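From: Clifford Lavoie
To: gripper-users list
Date: 07/04/2024
Subject: Re: budgeting for a second set of hand-held grippers

Hi Cecilia and everyone,

Great question, and good timing, as I have the spreadsheet open for our own order right now!

Cecilia Opoku wrote:
> We have one hand-held gripper at Dimgate and everybody wants it at
> the same time. I've been told I can put in for more before the
> December cutoff, but I need to say how many, and what goes with
> them. My first draft just had the gripper price times three, and
> it came back with "what else?" written next to it. What else is
> there? Also, do people buy finger pads as spares or print their
> own? And is it crazy to ask for a motorized one when we've only
> ever used the manual kind?
>
> Cecilia

Not crazy at all. We went through the same thing at Prundus last year and I'm so glad we asked for the motor version, even though it meant buying two units where we could have had three. Ours came to 1,197 dollars each from Cedotex with the motor and its board already mounted. The manual one from the same shop was 616. If your people mainly record hand motions, the 616 one will make them perfectly happy, so I'd ask them before you write anything down.

On "what else", these are the lines I have under each unit:

Finger pads, two extra pairs. We buy them. A pair is 80 dollars, and yes, I know, you can print them for a lot less (Ninh's group does, and theirs are good). Our prints kept coming out with the faces a hair off parallel, and then anything round wants to roll out of the grip. If you have somebody who loves tuning a printer, go for it and put the 80 toward filament.

Bushings. Please don't skip these! The pivots are where the play shows up first, and one sloppy joint makes the whole linkage feel tired. I order a full set per gripper and keep them in a labeled bag.

Cables. One spare of each type, and get the longer one. Ours came with a short one and we spent a month working with our elbows tucked in.

Bolts and small screws. Cheap, and they vanish into carpet like you wouldn't believe. I put in a small lump for hardware and have never been asked to explain it.

Test objects. This was the line I forgot. We wanted a set of plain rods in several diameters, so that two people can grip the same thing and compare notes. With cutting and shipping it was 121 for the set, and it gets used more than anything else on the list.

Then there's space. It doesn't show up as a purchase, but if you go from one unit to three, you need a table for each, and somewhere to sit down with a computer close by. We had the desk already. I'd still mention it in the request, so it doesn't come as a surprise to whoever assigns the rooms.

As for how many, I'd ask for two motorized and keep your old manual one as the loaner. You can always go back next year, and by then you'll have a log of who used what and for how long, which made our second request so much easier to write.

Happy to send you the spreadsheet with our prices taken out, just write me off list. And do tell us what you end up getting!

Clifford
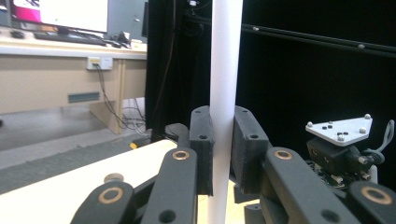
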